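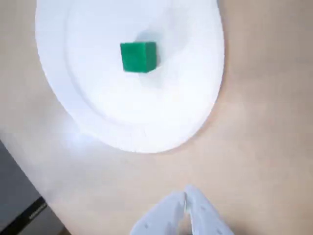
Part-time statisticians and scorers wanted, Dullau Basketball League

The Dullau Basketball League runs men's and women's amateur divisions from October through April. We are adding possession-level records to our box scores this season and need people to produce them. The work is paid by the game. Applicants do not need a background in statistics, but they do need to know the rules of basketball well enough to follow play without a commentator.

Positions

Courtside scorer. Keeps the official book: points, personal and team fouls, timeouts, possession arrow. Sits at the table next to the clock operator and answers to the crew chief during the game.

Lineup tracker. Records which five players are on the floor for each team at every dead ball, with the game clock time of each substitution. This is the file that everything else depends on. A missed substitution has to be found and corrected before the game is released.

Video reviewer. Works from home on recorded games. Tags each possession with how it started, how it ended, and the location of the shot. A reviewer with some practice can finish a game in one evening. New reviewers should expect to need two.

You may apply for more than one position. You may not hold two at the same game.
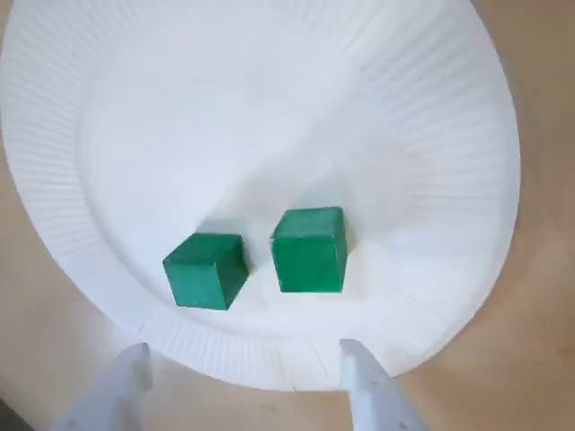 Two green cubes on a white paper plate.

Why the records are changing

Until last season we published points, rebounds, assists and fouls, and very little else. Coaches in the upper divisions asked for figures per 100 possessions, which cannot be worked out from a book that does not log turnovers by type or offensive rebounds by team. Two clubs, Gerkasum and Riridberg, play at very different speeds, and their raw scoring averages could not be compared in any useful way. Riridberg finished a game last December with 79 points and the better offense on the night, and the old sheet had no way of showing it.

The new format logs each possession as one row. A row carries the period, the clock at start and end, the team on offense, both lineups, the result and the points. Free throws are attached to the possession in which the foul was called. Technical free throws get their own row.

Requirements

Good knowledge of current amateur rules, including the team foul penalty and the alternating possession procedure.
Ability to type short codes accurately while watching play.
Own laptop for courtside and lineup roles. Any operating system is fine, as the entry sheet runs in a browser.
A stable home connection for video reviewers.
Minimum age 18 for all roles.
No current contract, coaching or playing, with a club in the division you would be working. Players from the other divisions are welcome.

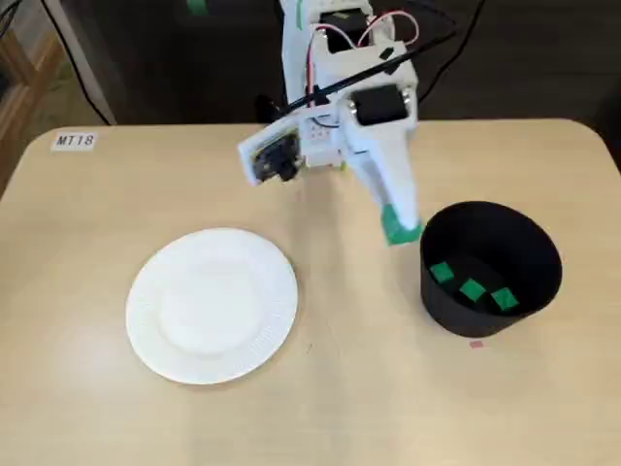 White plate and black container on the table.

Training and assessment

Every new hire attends one classroom session and shadows two games. Sessions are held on a Tuesday at 7 p.m. at Sachdeva Hall, second floor, and last two hours. You will be given the code sheet in advance and should arrive having read it. The first hour covers definitions. Most disagreements between scorers come from four of them: assist, team rebound, deflection out of bounds, and a shot released near the end of a period. We go through clips of each.

The second hour is a practice game. Your log is compared with a reference log, row by row. Courtside and lineup candidates pass with no more than 5 errors. Errors in the clock column of up to two seconds are not counted. Candidates who do not pass may sit one further session in the same season.

Video reviewers do the same exercise at home with pause and rewind allowed.
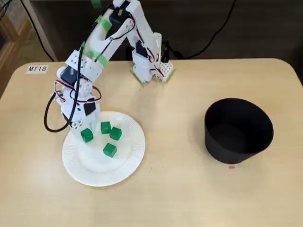

After the assessment you will be paired with an experienced scorer for two league games. These are paid at the full rate. The experienced scorer's log is the official one, and yours is kept for comparison only. If the two agree to the same standard as in training, you go on the regular roster from the following week.

Pay and scheduling

Rates per game are set by role and division and are sent with the reply to your application. Travel outside Dullau is paid separately. Rosters come out two weeks ahead. Courtside staff report 40 minutes before tip-off and stay until both coaches have signed the sheet. Video files are available the morning after the game and are due back within three days.

How to apply

Write to the statistics desk at the league office, marked for Gaurav Chaturvedi, who handles the rosters. Include the role or roles you want, the evenings you are free, and any scoring or officiating you have done. A resume is optional. Please state which clubs you have played for or coached since 2000.

Applications are read as they come in. Courtside places are usually filled first. Video reviewers are taken on through December.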